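Unit 8. Cloth handling by demonstration: what your episodes can and can't show

Handout to go with the lab sessions. Read it before you book the bed.

The project brief from Sullico says that folding is "a solved task at small scale." I would like you to treat that sentence with suspicion for the whole unit. What has been solved, as far as I can tell from the report, is one kind of towel, on one table, starting from a position that somebody chose. We're working on a bed with a loose sheet over it, and the sheet moves when you pull on the cloth. Several groups last year left that out of their write-ups and got results that looked much better than they were.

Method, briefly. You work with a hand-held gripper in each hand and do the task yourself. The recordings are cut into episodes, the episodes go into training, and the trained policy is tested on the arm at the end of term. Each of the 2 grippers records its own view, and there is a head view as well. Check all of them before you decide that an episode is usable. People tend to check the head view alone, find it clear, and submit a batch in which the gripper views are no help with the grasp.
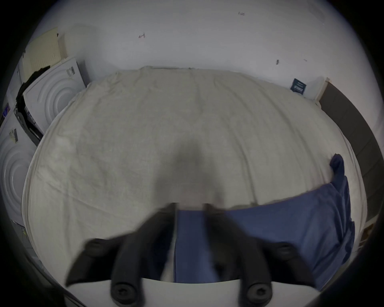

Gripper view, fingers over the blue cloth.

Look at how much of the cloth you get from down there. The wide lens takes in the wall and the appliances, and a good part of what matters is behind the fingers. Whether a policy can learn an edge grasp from that is an open question, and Michalis Spanos and I disagree on it. He thinks the two gripper views together are enough. I think he is reading a lot into the Tzanetos results, which used stiff cloth with a printed border. You are welcome to prove either of us wrong, with numbers.

What counts as a success

Agree on this in your group before the first episode and write it down. "Folded" is not a definition. Last May one group reported a success rate that I could not reproduce from their own recordings, and when we went through them together we found three different ideas of a finished fold, one per operator. Use the grid sheet in the course folder. An episode with no entry on the grid is a failed episode, however nice it looked.

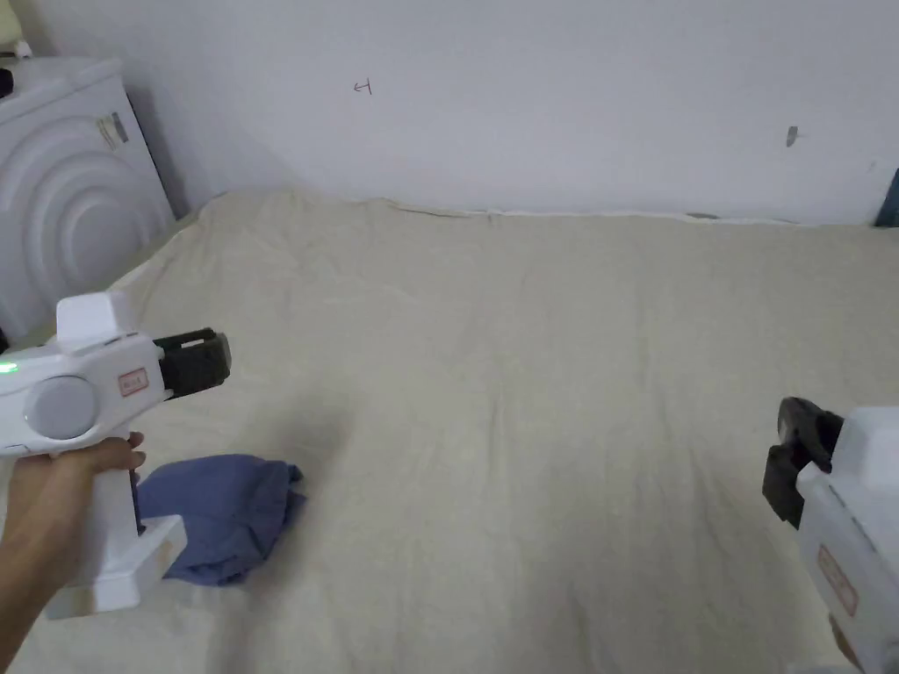
Labeling is where most of your hours will go, and where I trust the course data least. The Drukidau tool proposes a start and an end for every grasp, and its proposals are good enough that people stop checking them. It is weakest when the jaws are held out over the sheet and the cloth is lying crumpled below, partly hidden by the gripper itself, as the blue one is under the left hand here. From a still like that I can't say whether a grasp is coming or has just ended, and I doubt the tool can either. Step through those stretches by hand. If the two labelers in your group disagree, keep both labels and say so in the log.

On the size of the set

The shared set stands at 2137 episodes. Please don't quote that figure as if it settled anything. A large part of it comes from a handful of operators with the same habits – same starting corner, same order of folds – and a policy trained on it may have learned those habits and very little about cloth. Nevzat Toprak's suggestion, which I support, is to hold out whole operators for testing. Holding out random episodes gives you a prettier curve and tells you less.

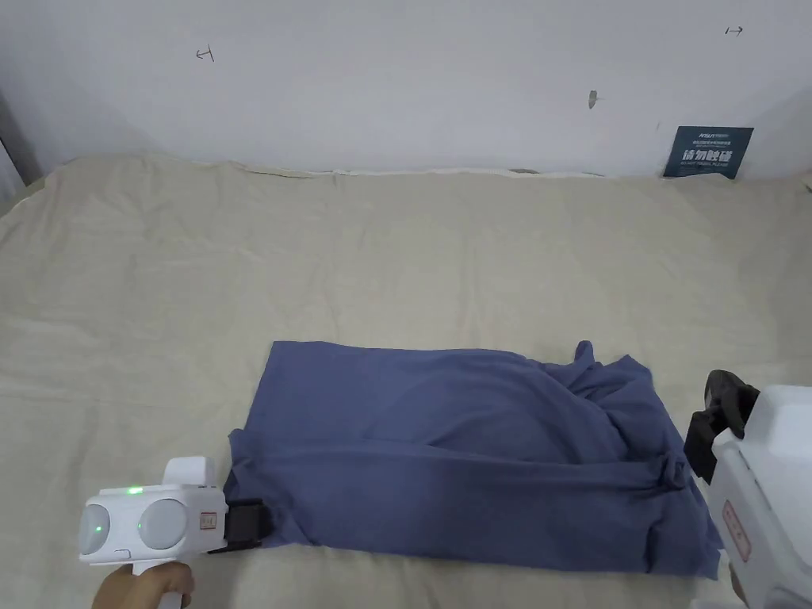 Expect your score to drop when you do this. A drop is a result and will be graded as one. I would much sooner read two honest pages on why the policy fails with an unfamiliar operator than another plot that climbs to the top right corner and stays there.

Due at the end of the unit

Episode log with the grid filled in
Label file, with disagreements kept
Results on held-out operators
Two pages of discussion, including at least one claim from the Sullico or Funlow reports that your data does not support

Groups that find no such claim should read the reports again, starting with the test conditions in the appendix.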